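Shared Kitchen Table Service: Cups and Plates for the Spring Term

Members of the Skovgate residence association are reminded that the shared table service in the ground floor kitchen will be renewed in stages this spring. The present stock was purchased when the Grabowska wing opened and has been supplemented over the years from several sources. As a result, sizes and finishes vary, and replacement pieces have become difficult to match.

The association has set aside $3,059 for the purpose. This sum covers cups, plates and a new set of storage racks for the cupboards nearest the serving hatch. It does not cover cutlery, which was replaced in November, or the large serving dishes, which remain in good order and will be kept.

Two colors have been chosen for the cups. Black will be used for coffee and tea at meetings and other association events. White will be used for everyday meals and may be taken to the common rooms, provided that it is returned to the kitchen the same evening. Residents found the former arrangement, in which event cups were marked on the base with paint, hard to follow, and the marks wore off.
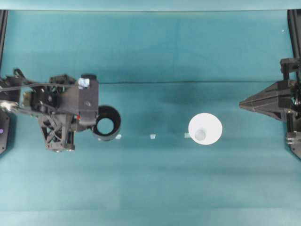
A black cup and a white cup on the teal work surface.

Plates will be white only. A plain round plate stacks well, suits every kind of meal and can be replaced singly when one is broken. The association considered a patterned line offered by Rirnonon, but the supplier was unable to confirm that the pattern would remain available beyond the current year. The order has accordingly been placed with Skaltota, whose plain line has been in the catalog for 13 years.

The full order comes to 473 pieces. Delivery will be made in two parts, with the cups first. Until the plates are delivered, the existing ones should be used as usual. Plates with chips along the rim should be set aside on the lower shelf of the service cart and not returned to the cupboard.
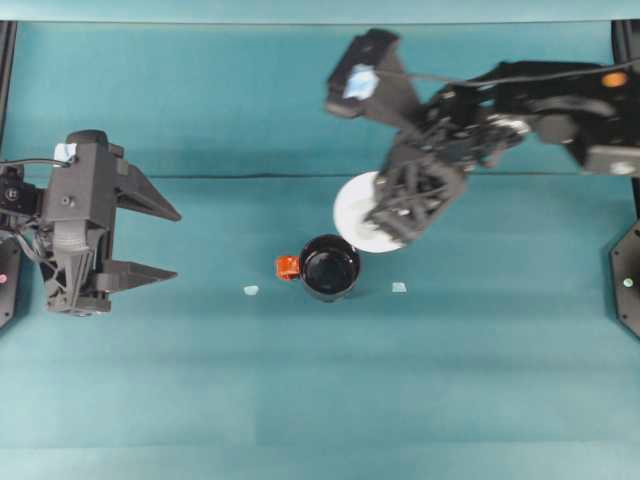 Residents are asked to observe the following points when using the new service. Plates should be scraped before they are placed in the dish racks. Cups should be stored upright and not one inside another; most of the cracked cups withdrawn last year had been stacked while still wet. Plates may be stacked, but no stack should rise above the line marked on the inside of the cupboard door. Breakages should be entered in the kitchen book – no charge is made for ordinary accidents.

Pieces from the old stock that are still sound will be offered to residents before any are given away. A table will be set out in the entrance hall for this purpose once the second delivery has been unpacked. Anyone who has association cups or plates in a private room is requested to return them by Mar 1, 2020, so that the old stock may be sorted and the cupboards cleared.

Questions concerning the order or the kitchen cupboards may be left in the association mailbox beside the main entrance.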